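4. Recording your first batch

Okay, you've got the gripper charged and paired (section 3 if you haven't), so now the fun part - collecting some examples! I do mine at the kitchen table, and I've written this the way I'd explain it to a friend.

4.1 Lay down a cloth. I like a checked one, as the tracker gets on much better with a pattern than with a bare grey tabletop. Pull the worst creases out and leave it there for the whole batch.

4.2 Put your objects on the cloth with a bit of space between them. Mix up the shapes and colours. If you squash everything together you'll knock one over reaching for another, and then you've got to bin that take.

4.3 Open Pleken, pick your task name and press Record. Wait for 2 beeps before you move. I still jump the gun on this one!

4.4 Bring the gripper in at an easy pace, close the fingers until the blue pads have hold of the object, then lift. Hold it for 2 seconds, put it down somewhere else on the cloth and let go.

4.5 Press Stop, shuffle the objects and go again. Florian Mayrhofer, who wrote the Zivora uploader, asks for 200 takes per task. That's nearly a full afternoon for me, with tea.

Note: Clear plastic bottles are harder than they look. Grab them from different sides and at different angles, and keep the clumsy grabs too, as long as the bottle ends up back on the cloth.

Note: Paweena Saengthong checks the uploads and she'll send back any batch where the task name is spelled two ways. Copy and paste it.

Caution: Don't squeeze past the point where the fingers stop. The pads can peel, and a spare set won't be in the kit until October.

Caution: After 5 dropped takes in a row, stop and redo the calibration in section 3.

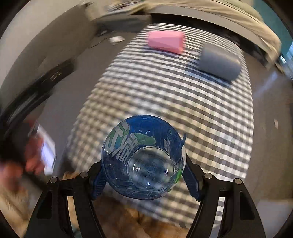
Fig. 4. Bottle held between the pads, two more objects on the cloth.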